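Search this site Go

Listetura Steam Facial Set - my review after a full winter

My skin becomes dry each year when the heating starts, and a facial in a salon is a pleasure I can pay for only two times a year. So in September I bought the Listetura, a small steamer for the face which comes with a clay mask, a cream cleanser and two cotton headbands. I used it at home in Orham until the spring, mostly in the evening after dinner.
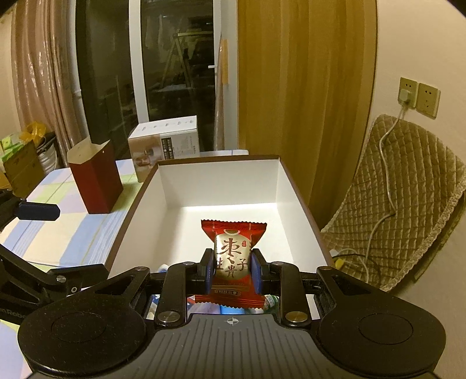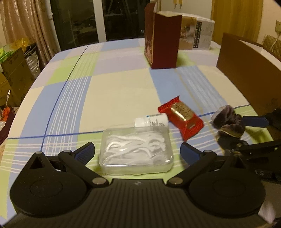

First photo: a small red and cream snack packet. Second photo: the plaid tablecloth.

The steamer is light and stands well on its base. You fill the small tank with water, press the one button and wait until the steam comes. With a full tank it works for 12 minutes, which was enough for me. The steam is soft and even, and I never had the feeling that it was too strong, but I kept my face a little farther away than the leaflet shows. The sound is like a kettle in the next room.

What I like less is the tank. The opening is narrow and I cannot get my fingers inside to dry it. I leave it upside down on a towel during the night. The leaflet asks for distilled water, and the one time I used tap water there was a white ring the next morning. It went away with a little vinegar, but the smell of the vinegar stayed for two sessions.

The cleanser is the best part of the set. It is thick, it has almost no perfume and it does not pull the skin. The clay mask is another matter. On my cheeks it dried too fast and I had to wash it off before the time was finished. On the nose and chin it was good. Now I use it only there, and for the cheeks I take the Feyisa oat mask, which I had already and which costs less.

Did my skin change? It felt softer on the same evening and the next morning, and my foundation went on more smoothly. After three days the effect was gone. The small lines near my eyes are the same as before, and I did not expect something else. In the coldest weeks I did it every fourth evening and my skin was calm with this. When I tried it more often, I became red around the nose.

The headbands are too tight for me. I gave one away and the other I use when I clean the bathroom.

I bought the set at Clallance, and the box came with a broken lid on the mask. They sent a new mask and did not ask for the old one back - good service, I must say.

I give it 3 stars from 5. If you can find the steamer and the cleanser without the rest, buy them like this.

Comments (3)

drycheeks441: Same problem with the mask! I mix it with a few drops of oil and it stays soft longer.

Pinebrook: Can you use it with contact lenses in? Mine get foggy from everything.

Author: I take mine out before. The leaflet also says this, on the last page.

Contact | Copyright, all rights reserved | Back to top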